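The Door Rule

Parviz Taheri wrote the rules for the upstairs table at Stitus, and he wrote them by hand, in pencil, so that they could be changed. When I started at the Irkville office there were 2 pages. He gave them to me with a cup of coffee and told me to come back when I disagreed with something.

I came back the same afternoon. I disagreed with the door rule.

Rule 4: The door

The rule said that an episode starts when the grippers are still and ends when the grippers are still, and that a door opened in the task has to be opened the way a person in a kitchen would open it. If you bump it, you keep the recording and mark it. You don't delete it.

"Why keep a bad one?" I asked.

"Who says it's bad?"

"I hit the door with my left hand."

"Then write that," Parviz said. "Left hand touched door. Don't write bad."

He had worked at Mutiso before this, on a packing line, and had seen a whole month of logs cleaned up by people who wanted them to look nice. The arm trained on those logs had never met a mistake. The first time a box sat crooked, it pushed until something broke. He told me this in the voice he used for the bus schedule.

So I went back to the microwave and the eggplant. 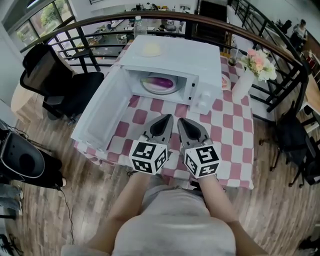 Grippers in hand, door open, eggplant.

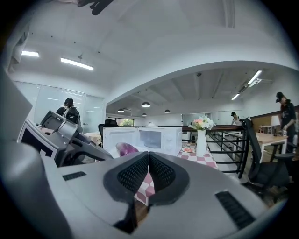
Rule 7: Who may say stop

In January the people from Ulis wanted a bigger set. Their contract said 2931 episodes and we had 2143. Their project lead called every morning, and every morning Parviz put her on speaker so the rest of us could hear how polite he was.

She asked if we could drop the notes. The notes took longer than the episodes did. She had worked it out, and without notes we would finish a week early.

Parviz said he would ask the operators, and then he hung up and asked us. That was in the rules too. Anyone holding the grippers could stop the work, for sore wrists or for any other reason, and didn't have to explain it until after lunch.

I was holding the grippers. I had been moving the same eggplant for days and I wanted to be finished more than anyone.

"Stop," I said.

I put the grippers down on the tablecloth. Parviz turned off the recorder and wrote the time in the log. We ate. After lunch he asked me for the reason, pencil ready.

"I hit the door again this morning," I said. "If we drop the notes, that one goes in with nothing next to it."

He wrote it down word for word. Then he called Ulis and read it to her, and there was a long quiet on the line.

"How late would you be?" she asked.

"A week," Parviz said. "Maybe more. They get tired."

She said she would have to talk to somebody. He thanked her, erased the end date on the wall chart, and handed me the grippers.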